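What does "educational" mean on a toy box?
Individual project report, Childhood and Society, second year. Word limit 3,000.
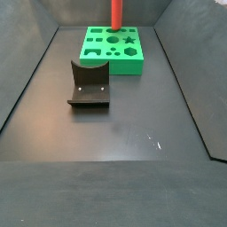 The word "educational" appears on a great many toys sold in this country, and as far as I could find out no one has to prove anything before printing it. That was the starting point for this project. I wanted to know what the makers were claiming, whether the claims could be tested even in principle, and whether the people buying the toys took any notice. The oldest and plainest claim belongs to the shape sorter. A green block has a round hole in it, a star-shaped hole and several rectangular slots, and a red rod has to be lined up with the round one. Whatever a person gets from doing that, the task is at least clear: the rod suits the hole or it doesn't. I kept coming back to this as I read the boxes of newer toys, where it was often hard to say what the task was, let alone what was supposed to be learned from it.

1. What I set out to do

My original proposal was to compare "good" and "bad" educational toys. My tutor crossed out both words, fairly enough, and the question became narrower: what is written on the packaging, and what would have to be true for it to be correct?

I looked at the boxes of 15 toys on sale in Stisemby, all marked for children under five and all using the word "educational", "learning" or "developmental" on the front. Most came from the Homex on the ring road, which has a long toy aisle. The rest were from a smaller shop called Wako near the bus station. I copied out every sentence on each box that made a claim about what the toy would do for a child. I did not buy the toys or watch any children play with them, and nothing in this report should be read as a test of the toys themselves.

I also talked to parents and grandparents outside the smaller shop over two afternoons in September. These were short conversations with whoever was willing to stop. They can't stand for parents in general and I have tried not to use them that way.

2. The claims

Once I had typed them all up, the claims fell into two rough groups.

The first group said what a child would be doing. "Stack the cups." "Match the animals to their homes." "Press the number to hear its name." These are easy to check. If the cups stack, the sentence is true. I have no quarrel with them, although they hardly need the word "educational" to help them along.

The second group said what would happen inside the child as a result. "Builds confidence." "Boosts early maths." "Encourages problem solving." "Develops the whole child." Of the 15 boxes, 13 carried at least one claim of this kind. None of them said how anyone knew. There was no mention of a study or a comparison with another toy, and nothing about how long the child would have to play before the confidence was built.

It might be said that a toy box isn't the place for footnotes, and I accept that. But some of the boxes found room for the same sentence in several languages, a picture of the rest of the range and a message from the company about its values. A web address leading to some evidence would have fitted. I looked up the makers' websites for all the toys and found blog posts, advice pages and a lot of photographs of smiling children. The pages headed "Our research" or something similar mostly described how parents felt about the products. That is market research. It may be perfectly good market research, but it doesn't show that a child has learned anything.

The clearest case was the Clastolitz range, which uses a system of coloured badges on its boxes. Each badge stands for a skill, so a toy might have a blue badge for "logic" and an orange one for "creativity". The badges look official. I assumed when I first saw them that they were awarded by some outside body, and I had to read the small print on the base of the box to learn that the company gives them to itself. A set of plastic farm animals had the logic badge. I spent some time trying to work out why and the best I could manage was that the animals come in different sizes.

3. The problem with "helps develop"

The most common phrase in my notes was "helps develop", usually followed by hand-eye coordination or fine motor skills. I think the phrase deserves a section to itself, as it is doing a lot of quiet work.

Picking up small things does involve the fingers. A child who picks up lots of small things may well get better at it. But small children pick things up all day. They pick up pegs, pasta, stones, other people's keys. For the claim to mean something to a buyer, the toy would have to do more than the pegs and the pasta would, and none of the boxes says that it does. "Helps" is a safe word. Almost anything a child touches could be said to help.

The same goes for age. Children between one and five get better at nearly everything whether or not they own a particular toy. A parent who buys a counting toy in spring and hears the child counting by autumn has seen something real, but has no way of telling what caused it. I don't want to sound superior here, since I would make the same mistake. It is simply very hard to see what would have happened otherwise when you have only the one child and the one year.

I did read some published work on play while preparing the project, and I came away more cautious than when I started. Some of it is careful. A good deal of it, though, studies small groups for short periods, and it is often about an adult and child playing together. If the adult is talking, pointing, and asking what comes next, then the adult may be doing most of the teaching and the toy may be giving them something to talk about. A saucepan and a spoon might do as well. I couldn't find that comparison on any box either.

4. What buyers told me

I had expected the people I spoke to would believe the boxes. I should admit that I was rather looking forward to it.

Mostly they didn't. Several people laughed when I read the claims aloud. One grandmother said she bought by weight, meaning that a heavy toy felt as if it would last. A father with twins said he looked for anything without a speaker in it. Others mentioned price, storage and whether the child already had something like it. When I asked directly whether the word "educational" made a difference, the usual answer was no, and then there was often a pause and something like "but I suppose it doesn't hurt" or "I'd feel a bit better about spending the money".

I found that pause more interesting than the answers. It suggests the word may work as a kind of permission, even for people who don't believe it. If so, the claims don't need to be true or even convincing to be useful to the maker. They only need to be on the box. I want to be careful with this, as it is my own reading of a few remarks made by people holding shopping. People are also not very good at saying why they bought something, and someone being questioned by a student with a clipboard may wish to seem hard to fool.

5. Weak points of this project

The choice of shops matters. Both are at the cheaper end, and a specialist toy shop might have given me different boxes. It might also have given me the same claims in nicer type, but I don't know.

I sorted the claims into groups by myself. "Encourages sharing" gave me trouble, as it could describe what happens during the game or a lasting change in the child. I put it in the second group. Another person might not have done so, and a second reader would have been the proper way to settle it.

My sceptical attitude was in place before I had looked at a single box. I have tried to be fair, but it probably shows in which claims I chose to quote. There were some modest boxes. One wooden train said only that it was a train and that it was suitable from eighteen months, with the word "learning" in the name of the range and nowhere else. I liked it a great deal, and I notice that liking a box for being modest is also a way of being sold to.

6. What I would say now

I can't say that educational toys don't educate. Nothing I did could show that. What I can say is that the packaging I looked at gives a buyer no means of finding out, and that the boldest sentences were the ones least open to checking. Where a claim was specific it was usually about something the child could be seen to do. As the claims got bigger they moved out of sight — into confidence, creativity and the whole child.

If I were carrying on with this, I would drop the parents and look at older packaging. I would like to know when "educational" spread from jigsaws and alphabet bricks to bath toys, and whether anything about the bath toys changed at the time. There is a box of old shop catalogues in the Stisemby library that I found too late to use. The catalogues can be read at the desk but not borrowed.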